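Organizer Box Task: Simulated Demonstrations

Posted September 17, 2019, by Anjani Tambunan

Project Drarker collects teleoperated examples for a two-handed policy. All of them are recorded in simulation, with one marble tabletop, one yellow mug and one divided box. The set holds 607 episodes.

Right hand at the middle compartment, left hand open.
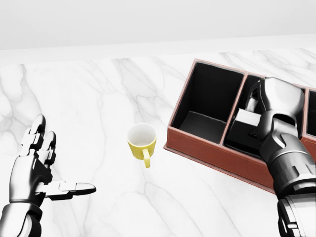
Khairul Manurung asked whether failed grasps are kept. They are, with a separate label, and they are left out of the first training pass.

Both hands upright, with a black block standing near the mug.

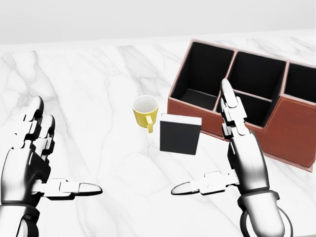
Would it make sense to vary the lighting before adding more episodes? Lena Pawlak wrote that after the May release. Lighting is fixed in this version. Variation is planned for version 4.

Views with the right arm across the box are retained. The policy has to handle occlusion of the compartments.

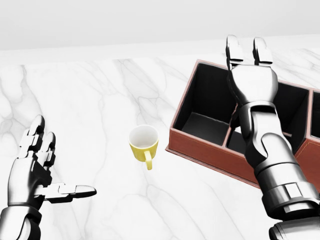

Wider view

The mug, the box and both hands fit in one view. The white object is in the middle compartment. 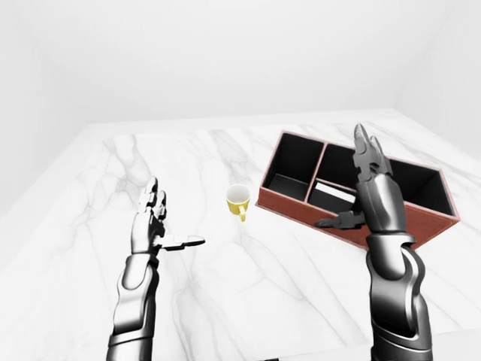
Joint positions for both arms are stored with every rendered image, on a shared clock. Episodes with dropped samples are removed before export to Flastalance.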